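4.2 Collecting bedroom demonstrations

We were slow to leave the lab, and in hindsight we might have gone sooner. The Hostley split was gathered in lived-in bedrooms with the hand-held gripper, and we asked the people holding it to tidy as they normally would, without clearing anything away first. After trimming and checking, 671 demonstrations remained, of which we set aside 213 for testing (Figure 2).
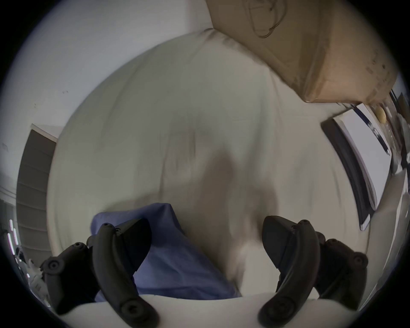 Figure 2. Wrist view from the Hostley split, cloth task.

Our grasp labels come from finger width alone, and cloth turned out to be the hard case for them. A thin fold barely changes the gap between the pads, so we trained a small classifier, Skillach, on 300 hand-marked clips to tell a held fold from a near miss. Color helps it a good deal when a blue cloth is gripped over a white duvet, as in Figure 2 – white sheets on white bedding are another matter, and we come back to them in Section 5. We also kept the full round fisheye view, since cropping to the middle would have thrown away things like the pillow and the open notebook, and the policy seems to lean on such landmarks when it judges how far the hand has moved.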